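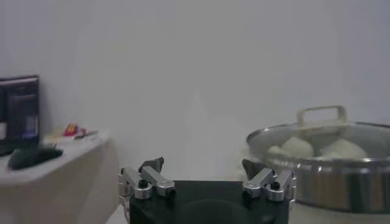
When do wedding guests send back their reply cards? Most of them wait until the last week before the deadline, even when the card reached them months earlier.

8/2/18
By the Durnix Reply Card Group

4. Timing of replies

We were delighted by how clear this pattern was. Our set covers 57 weddings held in Birkodau and Rugemalira, and every couple kept a dated log of replies as they came in. The logs are wonderful things to read -- some are tidy spreadsheets, others are the backs of envelopes -- and between them they let us follow each guest list day by day.

Figure 3. Gripper with its two fingers spread wide over a flat black base.

Replies came in two waves. A small, eager one followed within days of mailing, mostly close family and members of the wedding party. Then came a long quiet stretch, and then a rush as the deadline got near. Couples who mailed early got the same rush as couples who mailed late, so the extra weeks bought them very little. This surprised us, and we checked the logs a second time before believing it!

List size mattered less than we had guessed. Weddings with more than 200 invited guests had a longer tail of missing replies, but the shape of the curve stayed the same. Distance mattered a good deal more. Guests who had to fly tended to answer in the first wave if they were coming at all, and their late replies were nearly always regrets.

In 19 of the weddings the couple used Zuson, an online reply page, next to the paper card. Here the second wave was steeper and ended sooner, with few stragglers after the deadline. We can't say how much of this comes from the page itself, as these couples also sent reminders more often.

The most exciting result for planners is a simple one. A short reminder sent eight days before the deadline moved a good share of the rush forward, and caterers got a steadier head count. June weddings gained the most from it. We return to the wording of reminders in Section 5.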